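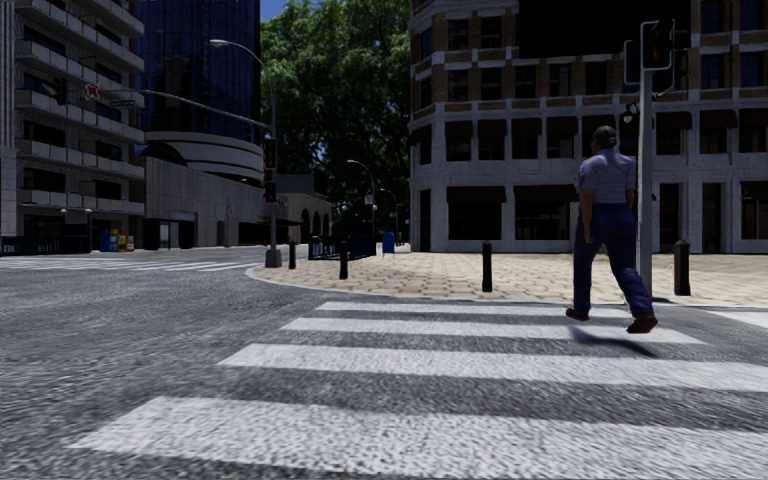
Re: [club-list] Cutting out on the back straight

Date: September 2018

> Bought the Flevetti speed controller secondhand, fitted it to the
> touring car with a Tanabe 3000 mAh pack. Fine on the bench. On the
> track it runs for 2 minutes and then the motor quits at the far end,
> steering still good. Let go of the trigger, wait a bit, off it goes
> again. Is the speedo dead? The seller swears it was "hardly used".

They're all hardly used. I have a drawer of hardly used ones, and several of them rattle.

Steering good and motor gone sounds like the cut-off doing its job. It's either getting too hot or it thinks the pack is flat. Count the flashes on the red light before you touch anything. One flash is heat, two is low voltage. The leaflet has it the other way round, at least the one that came with mine does, and I wasted most of May believing it.

If it's heat, look at your gearing first. You didn't say what pinion you're on. I had a 31 on mine when it did the same, because it was the only one in the box that wasn't chewed, and dropping a few teeth cured it. Slower, but it did come back to me at the end of the run.

If it's voltage, check the plug before blaming the pack. Those old white connectors go brown inside and get hot enough to warm a pie. I cut mine off and soldered on the Zestis ones. Use a proper iron. The little one I had for receiver wires just sulked.

Don't bother with the Forno fan, by the way. It draws a lot, makes a noise like a wasp in a tin, and blew mostly on my aerial.

Does yours have the brake setting on the side or under the lid? If it's under the lid it's the older type and I may have a spare case.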